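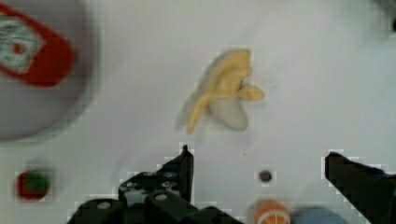

Yellow toy banana on a white tabletop, with part of a round gray plate behind it

Ticket: Delegate roll and ballot numbers do not match after import
Product: Fledo Ballot, hosted
Customer: Cillmont district party office
Contest: internal election, three vice chair seats
Opened by: Maya Bataineh
Opened: 25 March 2026
Priority: High
Status: Resolved, one item left open

Initial report

We loaded the delegate roll for the vice chair contest this morning. The file has one row per delegate and the import screen said it finished with no errors. The roll in the admin view is short. Delegates from the Uletti branch are missing past the first few names, and at least one branch chair cannot log in to the test ballot.

Second problem, may or may not be related. Candidate numbers were drawn by lot and are already printed on the campaign leaflets. On the preview ballot the candidates are in the wrong order. Candidate 10 is listed directly after candidate 1, and candidate 2 comes after that. Party rules say the ballot has to follow the drawn order. Voting opens Saturday. Please do not reset the contest, the observers have already been given access.

Reply 1, support

Please confirm the following:
Number of rows in the source file, header excluded.
Number shown under Roll > Summary.
Whether the file was saved from a spreadsheet or exported from the membership system.
Whether any filter is set on the Roll page.

Do not re-import yet. A second import with the same member IDs is safe in most cases, but it overwrites the import log and we need the log.

Reply 2, Maya Bataineh

Source file: 210 rows. Summary shows fewer, and the figure changes depending on which branch I select, so I do not trust it. Exported from the Khalaf membership system, opened in a spreadsheet to remove the home address column, saved again as CSV. No filter that I can see. The Roll page shows 30 names and a Next button. The Next button is gray after a couple of pages.

Reply 3, support

Log pulled. The file was read to the end, so this is not the upload limit (1000 rows per file on your plan). All rows reached the staging table. A block of them was not moved to the live roll and is marked "held, branch unresolved."

The held rows all have a branch code that starts with a zero in Khalaf. The spreadsheet treated the code as a number when the file was saved and dropped the zero. Fledo compares branch codes as text, so the shortened code matches nothing. The first few Uletti delegates went through because they were already on the roll from the January bylaws vote and were matched on member ID before the branch check ran.

The import screen should have reported the held rows. It counts them as processed, and it shows the green message when nothing was rejected outright. Logged as a defect on our side.

Steps to correct:
1. Export again from Khalaf.
2. Do not open the file in a spreadsheet. If the address column has to come out, clear it in the Khalaf export profile under Fields.
3. In Fledo, go to Roll > Staging and choose Discard held rows. This does not touch live delegates.
4. Import the new file with Match on member ID selected.
5. Check Roll > Staging again. It should be empty.

Reply 4, Maya Bataineh

Stopped at step 3. Discard held rows is grayed out. The message says "Roll locked by another session." I am the only one working on this.

Reply 5, support

The lock belongs to your own earlier session, in a second browser tab or on another machine. It clears after 30 minutes without activity, or at once if you sign out from Account > Sessions > End all. Observers hold read-only sessions and cannot lock the roll.

Reply 6, Maya Bataineh

Ended all sessions, signed in again, lock gone. Discarded the held rows and imported the new file. Staging is empty. Summary agrees with the source file, and the branch totals agree with the credentials list. The Uletti chair has logged in to the test ballot.

Candidate order is still wrong.

Reply 7, support

Separate cause. The candidate number field was created as Text when the contest was copied from the January vote. Text sorts character by character, so 10 comes before 2. The field type cannot be changed once observers are attached – the setting is frozen as part of the audit record.

Workaround that leaves the contest in place: Ballot > Layout > Order, change from By field to Manual, then drag the candidates into the drawn order. Save and open a new preview. The change is written to the audit log with your user name and the old and new order. We suggest sending that log entry to the observers and the candidates' agents before voting opens. Adding a leading zero to the single-digit numbers would also fix the sort, but the ballot would then differ from the printed leaflets.

Reply 8, Maya Bataineh

Manual order set. Preview is correct on desktop and phone. Log entry sent to the agents, and one has asked whether the results page will use the same order.

Reply 9, support

No. The results page sorts by votes received and uses the number only to separate ties. With a Text field, a tie between candidates 2 and 10 would list 10 first. This affects display only. A tie for the last seat is flagged and left for the returning officer to decide under your rules.

Resolution

Roll: leading zeros lost from branch codes when the CSV was saved in a spreadsheet. Fixed by a clean export and re-import.
Ballot order: number field typed as Text. Fixed with manual order.
Still open: import screen reports success when rows are held. Assigned to the Fledo import team, no release date set. Until then, check Roll > Staging after every import.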